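Shared flat – move-out and safety check
Flat 34, Otton Court. Main room and kitchen end
Done by: Ermanno Rizzi, for Cusetti Lettings
Tuesday, started just after 3

Marks: OK / ACTION / LOOK AGAIN. Comments typed up same evening, sorry for the shorthand.

1. Door and way out
OK. Opens fully, chain fine, no key needed from inside. Closer a bit slow. Leave.

2. Smoke alarm, heat alarm
OK both. Tested with the button, loud. Heat alarm is the newer Kodell one, date on the back still good. Wrote it on the sheet in the cupboard.

3. Sofa end – sockets and leads
ACTION. Power strip is up on the wall over the sofa, adapter plugged into it and a white cable going down the wall from there. Want to know how it's fixed and what feeds it. If it's hanging on sticky pads it comes down. Juhász to check when he does the electrics, not before the tenants have been told.
Blanket and jacket on the sofa, keep soft stuff away from anything plugged in. More leads on top of the grey-beige cabinet with a white device, same comment. Label in place on the underside of the sofa, OK.

4. Dining table, crockery
OK mostly. Table steady, no wobble, flaps n/a. Checked cloth for overhang, nothing to catch a sleeve on. Bowls and plates out on it to be gone over one by one for chips before they get packed. Run a finger round the rim, anything sharp goes in the bin wrapped in paper. Scratches inside the lighter blue bowl – cosmetic, keep.
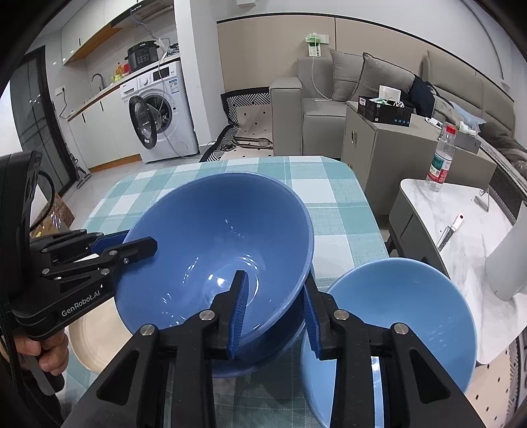
5. Knives and small sharps
ACTION. Small knife with a red-tipped handle lying out on the marble-topped side table next to a water bottle. Back in the drawer please, blade covered. Packed last and the box marked SHARP on two sides. Same as I wrote last time.

6. Kitchen worktop
ACTION, minor. Pressure cooker, kettle and a red box all fine where they are. The back corner is not, cables and bits and bobs in a heap. Sort, chuck what's dead, coil the rest. Nothing trailing towards the tap. Cooker lid seal looked at separately, OK. Descale kettle if anyone has 5 minutes.

7. Sink and tap
OK. No drip. Hot comes through quick. Socket to the left of the tap – want the distance measured properly, forgot my tape. LOOK AGAIN.

8. Washing machine
OK. Door open to air, good, leave it like that between loads (shut it if the little ones are visiting). Filter to be drained before it's moved. Transit bolts?? Tenants think they're in the meter cupboard, I didnt find them. Ask Cusetti office for the spare set.

9. Floor and walkways
ACTION. Tiles sound, none loose. Trip points:
– metal tool left on the black and white mat, pick up and put away
– sandals in the way in front of the flattened boxes, one on its side. Shoe rack is right there
– stick vacuum propped against the lower cabinets, wants its wall bracket or a corner of its own
– mat itself, check the backing grips on tile
Flattened cardboard against the wall can stay until collection but no more than this, and never in the hallway. Plates get paper between each one and go in on edge, heaviest box at the bottom. Plastic basin and the blue bowl can nest and travel together, tea towels inside.

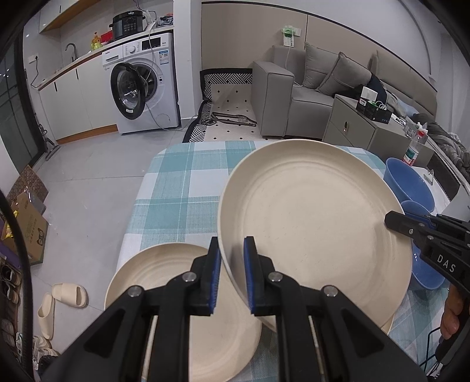 Boxes over 3 layers high need two people, I don't care how light they say it is. Lift from the knees, clear the route first, someone on the door. Tape guns capped when put down. Van is booked for the back bay so it's the long way round by the bins, watch the step there, edge is worn.

10. Windows
OK. Restrictors on, both work. One handle stiff, drop of oil.

11. Water and gas off points
OK. Stopcock under sink, turns by hand. Gas n/a, all electric. Meter reading to be taken on the day, not before, last time we had to do it twise.

12. Left over from previous visit
Cupboard hinge – done. Loose skirting by the door – done. Bulb on the landing – still out, that's the Otton managing agent not us, chased again.

To do before sign off: items 3, 5, 6, 7, 9. Strip over the sofa is the one that matters. Will come back for the tape measure job and do item 8 bolts at the same time.

E. Rizzi
Copy to tenants, copy to office, one in the cupboard with the alarm sheet.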